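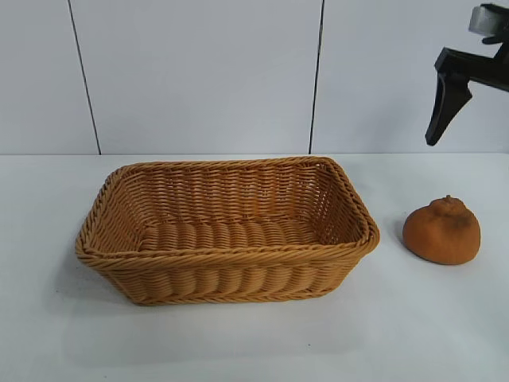 Section 4. First pick and place

Before you start, the Cerno arm must be bolted down and homed (Section 2) and the camera must be calibrated (Section 3). If the status light on the controller is still amber, go back to Section 3 and finish the calibration. The arm will move with an amber light, but pick positions will be off.

You will need one container, one object to pick, and the controller tablet. Allow 30 minutes the first time.

4.1 Setting out the work area

1. Clear the table of everything except the container and the object. Tools, cables and cups left on the table will be treated as objects.

2. Place the container with its long side facing the front of the table. An open basket or tray with a low rim is best for a first run. The rim must be no higher than 144 mm.

3. Place the object next to one short end of the container, on the same side as the arm. Leave a gap between the two that is wide enough for one finger of the gripper.

4. Check that the object sits still when you let go of it. Round items should have a flat spot to rest on.

Note: Start with something soft and dull in finish. Foam or rubber toys are good. Glass, polished metal and clear packaging can be picked, but they need the settings in Section 7.

Note: The object must weigh less than 214 g with the standard fingers. For heavier items, order the wide finger set.

4.2 Teaching the container

1. On the tablet, open Jobs and tap New.

2. Tap Container, then Scan. The arm moves to its scan position and stops.

3. An outline is drawn on the tablet. Drag the corners until the outline follows the inside of the rim. With woven containers the outline often jumps to the outer edge, so check all four corners.

4. Tap Floor and enter the inside depth. Measure it with a ruler. If the floor is ribbed or uneven, measure to the highest point.

5. Tap Save. Give the container a name you will recognize later.

Caution: Keep hands and sleeves out of the work area while the arm is scanning. The arm moves slowly during a scan but it does not stop on contact in this mode.

4.3 Teaching the pick

1. Tap Object, then Scan.

2. Choose Top Grip. Side Grip is for bottles and boxes.

3. Set the grip force to 70 percent. If the object dents, lower it in small steps. If it slips, raise it.

4. Set the approach height. The fingertips must clear the rim of the container by at least 67 mm on the way across.

5. Tap Dry Run. The gripper goes through the whole path without closing. Watch the fingertips as they pass over the rim.

6. If the path is clear, tap Run Once.

Caution: Do not reach in to straighten an object after pressing Run Once. Press the stop button first – the red one on the controller, not the one on the tablet screen. The tablet button finishes the current move before it stops.

4.4 If the pick does not work

Gripper closes beside the object: the camera has been moved. Repeat Section 3.3.

Object is lifted and then dropped: raise the grip force, or turn the object so that any stem or knob on top is centered between the fingers.

Object lands on the rim: the outline was drawn too wide. Repeat 4.2, step 3.

Error 12, No Object Found: the object and the table are too close in color, or the light is too strong. Close the blinds or use the dark mat from the accessory box.

Error 15, Path Blocked: the approach height is too low for the container. Change it in 4.3, step 4.

When the same job has run ten times without an error, you can go on to Section 5, Repeating Jobs.

Spare fingers, mats and mounting plates are sold by Wirkum, Durkdale. For help with setup, write to Dorothy Bickerstaff in customer support and include the serial number from the base of the arm.

Guide revised 2026-01-14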